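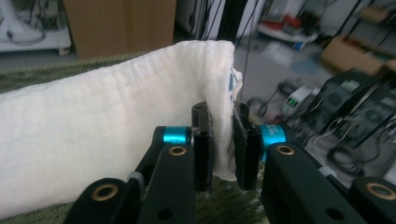
## 4. Towels, softness and the household wash

### 4.1 What people told us about their towels

When we first planned this study we thought of towels as rather a side matter. Our interest was in the wash as a whole: how often it is done, at what heat, with how much powder, and where it is hung afterwards. But the towel kept coming up in the wash diaries, far more than shirts or bedding did, and with so much feeling behind it that we decided it had earned a section of its own. We hope the reader will bear with us, as there is a good deal to get through and not all of it fits tidily together.

The diaries came from 382 households in Wumville and Covmont, kept over the whole of June. Wumville has very hard water, drawn from the chalk, and most of its homes are terraced houses with a small yard. Covmont is softer by a long way, and many of the people who wrote to us there live in flats with no outdoor line at all. Between them they recorded 2230 loads, of which 800 had at least one towel in them. We had asked only for the contents of the load and the setting on the dial, with a small box for remarks, and it is to that small box that we owe most of what follows.

The word that turned up again and again was "scratchy". People in Wumville used it of nearly any towel that had been in the house for more than a year, and they tended to blame themselves for it. One diary keeper wrote that she had "probably been cruel to them with the heat". Another had gone through several kinds of softener and felt that each had worked for a fortnight and then stopped. In Covmont the complaint was different. There, towels were said to be soft enough but slow to dry, and the worry was about smell, particularly in the flats where washing hung over doors and the backs of chairs well into the next day.

### 4.2 Softener and its uses

Softener was used in both towns, though for reasons that we found hard to square with one another. In Wumville it was put in to cure roughness. In Covmont it was mostly put in for the scent, and several people said outright that a towel which smelt nice was a clean towel as far as they were concerned. A smaller group, spread fairly evenly over both places, had given softener up altogether. Their remarks are among the longest in the diaries, and we enjoyed them very much. They held that a softened towel "pushes the water about" on the skin, and that a little roughness was a fair price for being dried properly.

Older towels, we should add, were rarely thrown out. A towel past its best went down through the house by stages, from the bathroom to the kitchen, from the kitchen to the dog or the car, and at last to the cupboard under the sink. Quite a few had been in service since a wedding or a first flat, and the person writing could often say which. This makes life difficult for anyone who would like to work out how long a towel lasts, and we have not tried to do so here.

*Figure 4. A white towel, folded over, with wrinkling and light pilling on the upper surface. A small strip of blue print shows inside the fold.*

### 4.3 Drying

The Saengthong wash survey, which we have leaned on for our wording throughout, treats drying as a single question with a single answer. We found that this would not do. The same household might peg towels out in the morning, bring them in half done when the sky turned, and finish them on the airer by the boiler, and to the person doing it all this was one job. We therefore let people tick as many boxes as they liked. It made the tables untidy, but the diaries read more truly for it.

Line drying was liked by nearly everyone who had a line, and some who had given theirs up spoke of it with real fondness. Even so, it was line-dried towels in Wumville that drew the strongest grumbles about stiffness. The favourite remedy was a hard shake before pegging and another on bringing in, a habit most people said they had picked up from a parent. We tried to test the shake at the Zeko laundry, using towels from the same batch, but the wind on the two days was so unequal that we would not wish to lean on the result, and we have left it out of the tables in Section 5.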